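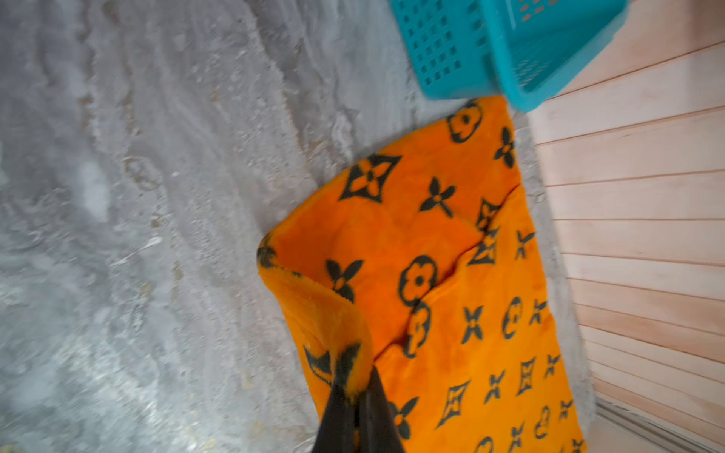 4. Fahrkarte aufladen und am Umsteigebahnhof Curkholm benutzen

Schön, dass Sie Ihre Mandidel-Karte schon ausgepackt und freigeschaltet haben (falls nicht, blättern Sie bitte noch einmal zurück zu Abschnitt 3). Jetzt kommt Guthaben auf die Karte, und dann gehen wir gemeinsam den Weg von der Straßenbahn zur Regionalbahn durch. Lassen Sie sich ruhig Zeit, beim ersten Mal dauert alles ein wenig länger, und am Automaten läuft Ihnen nichts davon.

4.1 Guthaben aufladen

1. Gehen Sie zu einem der blauen Automaten in der unteren Halle. Die älteren grauen Geräte auf Bahnsteig 2 verkaufen nur Einzelfahrscheine.

2. Tippen Sie auf "Karte aufladen" und legen Sie die Karte flach in die Mulde unter dem Bildschirm. Sie darf dort liegen bleiben, bis der Vorgang ganz abgeschlossen ist.

3. Wählen Sie einen Betrag. Auf der Karte können Sie bis zu 96 Euro ansparen, mehr nimmt das System nicht an.

4. Bezahlen Sie bar oder mit Bankkarte und warten Sie auf den doppelten Signalton. Erst danach nehmen Sie die Karte wieder heraus.

Achtung: Wenn Sie die Karte zu früh wegziehen, erscheint die Meldung 213. Das ist kein Grund zur Sorge - legen Sie die Karte einfach noch einmal auf, der Automat holt die Buchung nach. Bitte zahlen Sie in diesem Fall nicht ein zweites Mal.

4.2 Umsteigen

1. Halten Sie die Karte beim Einsteigen in die Straßenbahn an das Lesegerät neben der Tür. Ein grünes Licht genügt, drücken müssen Sie nichts.

2. Steigen Sie in Curkholm aus und folgen Sie der gelben Linie am Boden bis zum Aufzug oder zur Treppe.

3. Halten Sie die Karte oben noch einmal an die Säule mit der Aufschrift "Umstieg". Ab der ersten Buchung haben Sie dafür 85 Minuten Zeit, und die Weiterfahrt kostet dann nichts extra.

Hinweis: Die Buslinie 374 hält seit April nicht mehr am Vorplatz, sondern in der Kinnearstraße hinter dem Parkhaus. Die Umstiegszeit gilt dort genauso, planen Sie aber bitte den kleinen Fußweg mit ein, gerade mit Kinderwagen oder Koffer.

4.3 Wenn etwas nicht klappt

Bleibt das Licht am Lesegerät rot, nehmen Sie die Karte zuerst aus der Geldbörse und versuchen Sie es erneut. Oft stört bloß eine zweite Karte daneben. Hilft das nicht, kommen Sie gern zum Schalter von Bremasell im Durchgang zu Bahnsteig 1. Domnica Costache und ihr Team tauschen defekte Karten kostenlos um und übertragen Ihr Guthaben gleich mit. Bringen Sie dazu die alte Karte und, wenn noch vorhanden, den letzten Beleg mit.

Wie Sie eine verlorene Karte sperren lassen, lesen Sie in Abschnitt 5.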